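The Demden laboratory has opened its simulated tabletop cell to remote teaching sessions. This thread sets out how a task is shown to the robot by an operator at a distance, and what is expected of anyone who takes part. (1/16)

A demonstration is one complete attempt at a task, performed by a person who controls the arm while the system records joint positions, gripper state and camera views. The recordings are then used to train a policy that will attempt the same task alone. (2/16)

The task in the current round is block sorting. The operator picks up small colored blocks one at a time and sets them down in a given order. The pieces are small next to the arm, and the approach to each one must be planned before the gripper is lowered. (3/16)

Sessions are run in simulation first. An operator who pushes a simulated arm into a simulated table learns something at no cost to the equipment. Access to the physical cell at Plistell is granted separately. (4/16)

Control is by hand-held device. Moving the hand moves the gripper; a trigger closes the fingers. The link is handled by Soliman, our session software, which also keeps the time stamps for all camera views in agreement. (5/16)

Four views of the cell follow. (6/16) 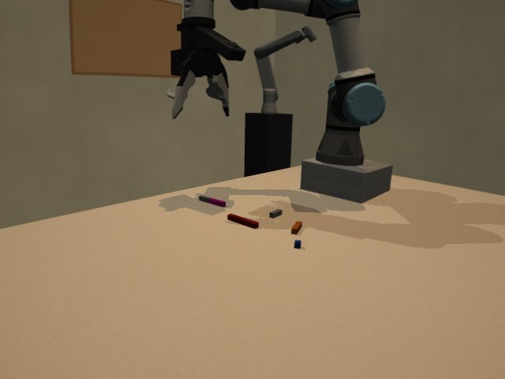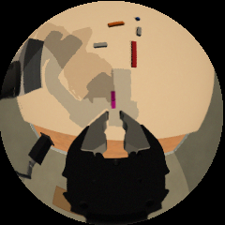
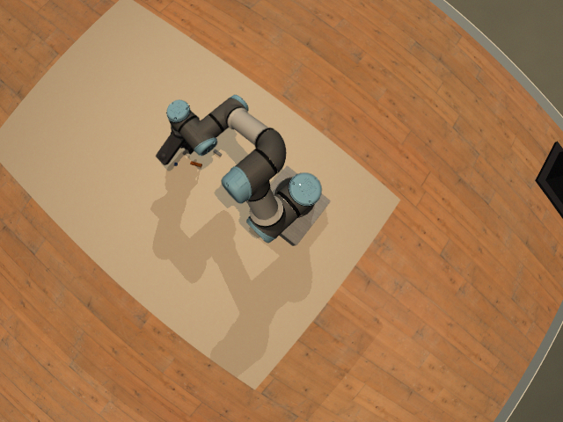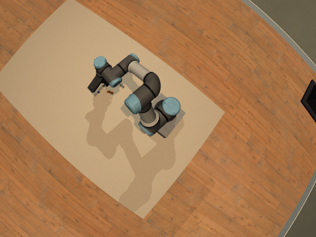

A reader, Fludolier, asks whether it would not be simpler to take hold of the arm and guide it through the motion, and whether remote control adds anything except delay. Guiding by hand took an afternoon to learn in their own workshop, they write, and the remote device took a good deal longer. (7/16)

The question is a fair one. Hand guiding is quick to learn and gives the operator a direct sense of contact. We continue to use it at Plistell for tasks with a fixed path, such as wiping a panel or following a seam. (8/16)

It has two drawbacks for work of this kind. The operator's hands and arms enter the camera views, and the trained policy will not have them there when it runs. The operator also judges distance with his or her own eyes, from a position the robot does not share. (9/16)

Under remote control the operator can be limited to the camera views that the policy will receive. If a block cannot be found in those views, the operator has to move the arm until it can. That searching motion is recorded and becomes part of what is taught. (10/16)

On delay, Fludolier is correct. Operators tend to overshoot in their first sessions and then correct in small steps, and those corrections appear in the data. We ask new operators to complete 12 practice attempts before any recording is kept. (11/16)

Guidance for operators: approach from above and pause briefly before closing the fingers. Keep the wrist steady during the lift. If a grasp fails, open the gripper fully and begin the approach again – do not drag the block across the table. (12/16)

Failed grasps are not removed when the operator recovers within the same attempt. A policy that has been shown only clean work has no example to follow after a slip. Attempts that are abandoned are stored in a separate folder and labeled as such. (13/16)

Block positions are changed between attempts. Operators sometimes ask for the previous layout to be restored so that they can improve on their last effort. This request is declined. Repeated layouts encourage the policy to memorize places on the table, and it then does poorly when a block has been moved. (14/16)

Shadows are left switched on in the simulation. They make some blocks harder to judge in the camera views, and several operators have asked for flat lighting. The physical cell has lamps and therefore shadows, so the setting will remain as it is through the present round. A comparison without shadows was made in September and its results are being prepared for the Demden project page. (15/16)

Applications to join the next group of operators close on 14th December. No background in robotics is required, but applicants should be able to attend both training sessions and should have a stable wired connection. Questions may be posted as replies to this thread – those concerning access to the physical cell should be sent to the Plistell desk. (16/16)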